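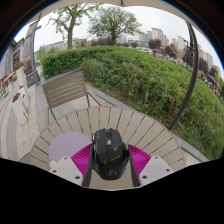

Hazem Ashour replied on May 25, 2023:

I have read the proposed maintenance procedure for the hand-held grippers and can support it, with one reservation. The interval for checking the mounting plate screws is too long for units that travel between Lumstead and Watton. At Watton we found the left plate on unit 10 turned slightly on its mount, and the opening width read wrong by nearly two millimeters until the plate was squared and the calibration repeated.

I would ask that section 3 be amended before the procedure takes effect in June. My comments are set out below the quoted text.

On the earlier message, Sanaa Ghoneim wrote:

> Colleagues,
>
> The following applies to all hand-held grippers with the ribbed magenta fingers.
>
> 1. Fingers are to be replaced in pairs. A new finger is not to be run against a worn one. Spare pairs are held at Fleury and may be requested from Brahim Zaki.
>
> 2. The dark grey strips on the inner sides of the fingers are to be wiped with a damp cloth at the end of each day of use. Solvent is not to be used. A strip that has lifted at either end is to be replaced in full.
>
> 3. The screws in both mounting plates are to be checked every 1,000 cycles and the result entered in the unit log.
>
> 4. After any work on fingers or plates, the open and closed positions are to be recalibrated, followed by 30 test grasps on objects of mixed shape. A computer mouse is suitable, as its flared sides show quickly whether the two fingers are meeting evenly.
>
> Please send comments to the list.
>
> Sanaa Ghoneim

Section 1. Agreed. The log should also record which pair was fitted. At present we can tell when fingers were changed but not what they were changed to.

Section 2. Agreed. Liên Từ has pointed out that units used on outdoor tables pick up grit in the ribs as well as on the strips. A soft dry brush, worked along each rib from the tip down, clears it. I suggest adding this after the first sentence.

Section 3. I propose every 320 cycles, and in addition on arrival whenever a unit has been shipped between sites. The check takes a few minutes. Each plate should be pressed by hand toward and away from the finger before the screws are touched — if there is play, it should be noted in the log first and the screws tightened afterward. Otherwise the record shows only that the screws were tight.

Section 4. Agreed, though the order should be stated. Closed position first, with nothing between the fingers, then open. Till Stüber calibrated two units at Filtthorpe in the reverse order and had to repeat both.

I would also be grateful for a ruling on units that fail the test grasps. Our practice at Watton is to set them aside with the log open and the fingers left on, so that whoever repairs the unit receives it in the state in which it failed. I understand that Lumstead removes the fingers for shipping.

Hazem Ashour
Watton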